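Section 7: Fitting a 3.5-inch Hard Drive

Adding a drive is one of the most satisfying jobs you can do on a tower PC. Storage is easy to get at and the parts only go together one way, so if you've never opened a computer before, this is a great place to start! Read the section through once, then come back to step 1.

What you need

A 3.5-inch SATA hard drive
A SATA data cable
A free SATA power connector from the power supply
A Phillips screwdriver
Drive screws, or the Illa rails if your case uses them (see Section 5)

CAUTION: Shut down the computer, switch off the power supply and unplug the cord before you remove the side panel. Press the power button once after unplugging to drain any leftover charge.

CAUTION: Touch bare metal on the chassis before handling the drive or the board, and again any time you step away and come back.

Opening the case

1. Disconnect everything from the back: monitor, keyboard, network, the lot.

2. Lay the tower on its side on a firm, flat surface with the removable panel facing up. Working from above is so much easier than crouching in front of an upright case, and dropped screws tend to stay where you can find them.

3. Undo the panel screws, slide the panel toward the rear and lift it away. Put the screws in a cup.

Preparing the bay

4. Find the drive cage. Check that the bay you want is clear of cables, and move any loose leads to one side. Don't pull on them; follow each one back and ease it out.

5. If your cage has a release latch, open it now. On cages without one, you will fasten the drive with screws in step 8.

NOTE: Building from scratch? Fit the drive before the processor and cooler if you like having the extra room. Keep tools and cables well away from an open CPU socket.

Installing the drive

6. Hold the drive by its edges. Keep your fingers off the circuit board on the underside.

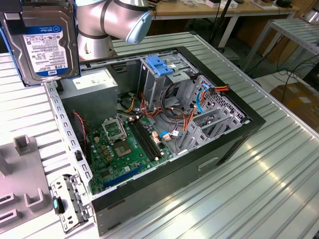
7. Turn the drive so its connectors face the side where your cables will reach. Take a moment to write down the model and serial number from the label, because you won't want to pull the drive out again to register it.

8. Slide it into the bay until the holes line up, then close the latch or put in the screws. Snug is plenty.

9. Plug the data cable into the drive and into a free SATA port on the board. Both ends are keyed with a small L shape.

10. Connect SATA power. It should slide on smoothly. If it resists, check which way around it is and try again.

NOTE: Leave a gentle curve in each cable and keep them all clear of fan blades.

Refit the panel, reconnect the cord and go to Section 8 to format your new drive.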